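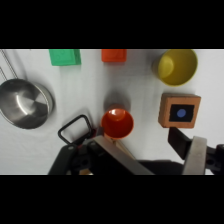
The view from the gripper at the Drestik club, with the red cup between its fingers.

STUDENT ROBOT CLUB TO SPEND THE SPRING TIDYING A TABLE

Husitz, December 25, 2018 — The student robotics club at Drestik has entered Dristodeo, the tabletop handling contest held each April in Odoi. Teams are asked to make a robot arm pick up ordinary objects and put them down somewhere else, a job most of the members' parents have been requesting at home for years.

The club's practice table carries a saucepan, cups, blocks and whatever else can be spared. Members have logged 457 attempts at picking things up this term. The club is releasing that figure freely and the number of successes on request.

Dristodeo allows each team 6 minutes and 2 restarts. Points are given for objects placed upright in the right spot, and taken away for anything that reaches the floor. Last year's club finished with 40 points, a record for Drestik — it was also the first entry.

Practice is open to visitors throughout the spring term. Guests are welcome to bring a cup, preferably one they are not fond of.

Press enquiries should go to the Drestik school office, marked "Robot club".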